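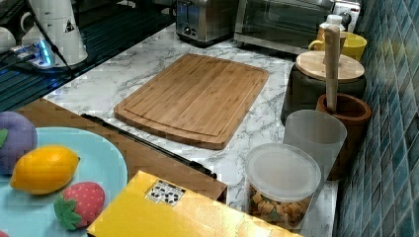 Figure 3. The kitchen counter for the toast task, with the bamboo cutting board in the middle and the two-slot toaster behind it.

4.2 Comparing the two grippers on toast

We were looking forward to this part of the study more than any other. Toast is a wonderful test object. It weighs almost nothing, it crumbles if squeezed, it bends a little when fresh and not at all ten minutes later, and no two slices have quite the same outline. The task is easy to state: take a slice of toast out of the toaster and lay it flat on the cutting board. Both grippers were mounted on the same Donoseo arm and driven by the same Flisetti controller, running at 500 Hz, so that any difference we saw could be put down to the fingers and the way they close.

The Lakton gripper has two stiff parallel fingers with thin rubber pads. It closes fast and reports its opening very precisely. The Pichon gripper is slower, and its fingertips give way slightly on contact (a feature we had thought of as a weakness in the mug and egg tasks of Section 4.1). We ran 200 trials with each gripper, switching between them at the start of each session so that neither one got all the fresh bread. The closing force was capped at 5 N for both. Higher caps had already broken too many slices in the July pilot to be worth repeating.

Slices were placed by hand. We did not try to stand them straight, and the lean varied a good deal from trial to trial, as it does at breakfast. Other objects on the counter stayed where they were during a session.

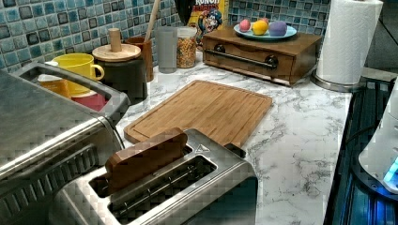

Why not simply pop the lever and let the toaster lift the slice?

The lever does raise the slice, and we used it in every trial. What it leaves exposed is a short strip of crust, and the fingers still have to come down on either side of that strip without hitting the metal edge of the slot. A thick slice leaves very little room for this, and a leaning one leaves room on one side only.

That narrow gap is where the two grippers part ways, and the difference was bigger than we had hoped for! With a slice standing straight, the Lakton was excellent. It went in, closed and came out in one clean motion, and its position reading told us at once whether anything was between the pads. With a leaning slice, one finger tended to touch first and push the toast against the far side of the slot. The Pichon handled the same slices far better. Its tips followed the lean, and the bread turned upright as the fingers came together. On leaning slices it finished 70 percent of its trials without a second attempt, a rate the Lakton never came close to.

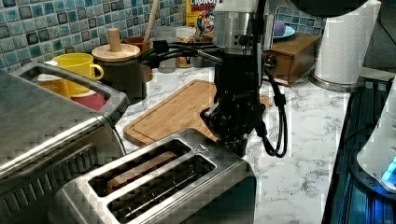 The approach angle mattered nearly as much as the gripper. We began with a straight vertical descent, which is easy to plan and keeps the wrist away from the toaster oven. Tilting the wrist to match the slice helped the Lakton a lot, but it also used up the slack in the cables, and several runs had to be stopped when the controller flagged extra load at the last joint. Didier Lacroix suggested rotating the fingers only, with the wrist kept vertical, and this worked nicely for both grippers. All trials after 8/28/18 use his version, and the earlier ones are reported separately in Appendix B.

Placing the toast was the calm half of the task. The board is a large target, and both grippers could release a slice over it from a low height. The most common fault was a late release with the Pichon, whose soft tips held on to the crust for a moment while the arm was already moving up, so the slice landed turned or partly over the groove. A short pause before lifting fixed most of these cases. We counted a slice as placed if it lay flat and fully on the board, groove included. Crumbs were ignored in the scoring and wiped up between sessions.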